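I caught Dilruba Gamage on a Monday morning, coffee in hand, and we got straight onto the subject of sofas and the clothes that end up on them. 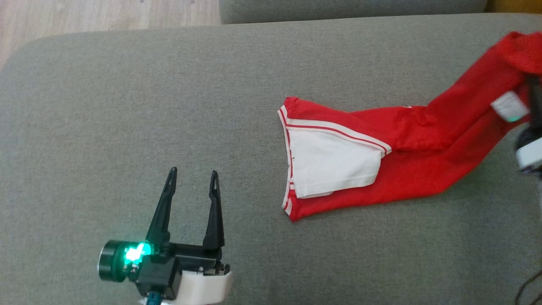
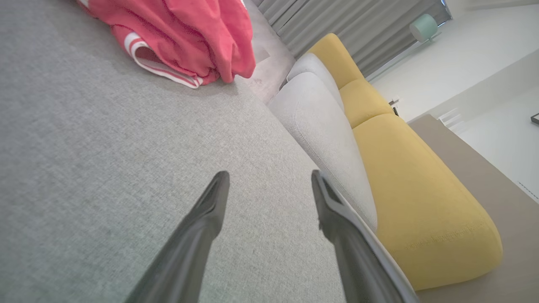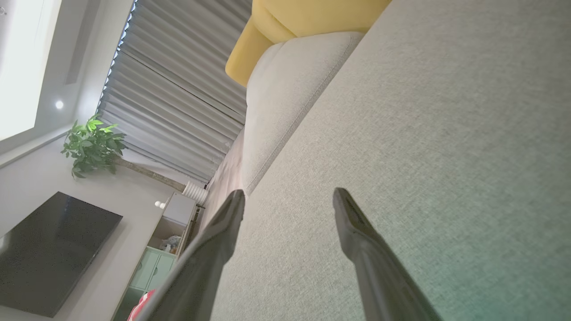
"Red on gray is my favorite thing," she told me, laughing. "I can spot a jacket from the hallway!" She folds right on the seat (never the bed, she hates bending that low) and gives herself 40 minutes, radio on.

I asked if the mustard cushions were her idea. "Oh, totally. My sister wanted all gray. We argued for 3 weeks!"

And the plant by the radiator? She winced a little. "I know, I know. I turn it every October and hope." Then she went to refill our cups.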